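Rarnholm Two-Arm Bench Kit

The Rarnholm is a two-arm bench cell for a garage or shared workshop. It ships as a flat pack with the rail, corner posts, floor panel, both arms and a cable set. Wall covering is up to you. Assembly takes two people and a set of hex keys.

Floor panel width: 1378 mm
Floor panel depth: 709 mm
Rail length: 2000 mm
Part number: 1177

Finger sets are sold separately. The Dumow set is yellow with rectangular cutouts and suits books, bags and cartons. Change the fingers with the power off.

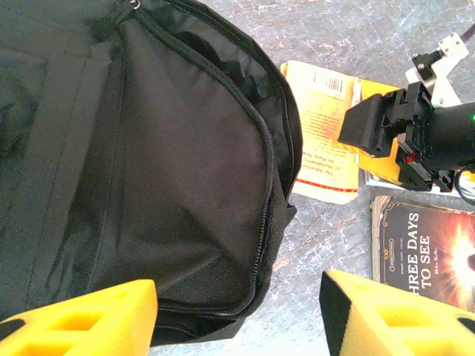
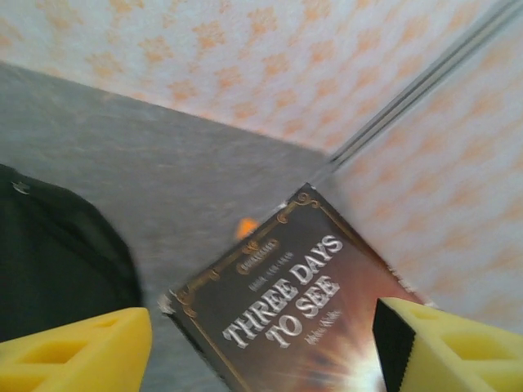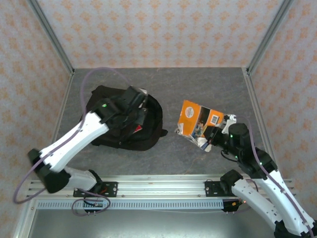
Build by Hazem Soliman. First two views: Dumow fingers, wrist camera. Last view: both arms on the rail.

Leave slack in the arm cables at the wrist and check them at full reach before the first run. Mount both base plates before fitting the front panel.

Orders placed now ship in February. Spare fingers and cable sets can be added at checkout. Local pickup is available from the Nowakowski workshop.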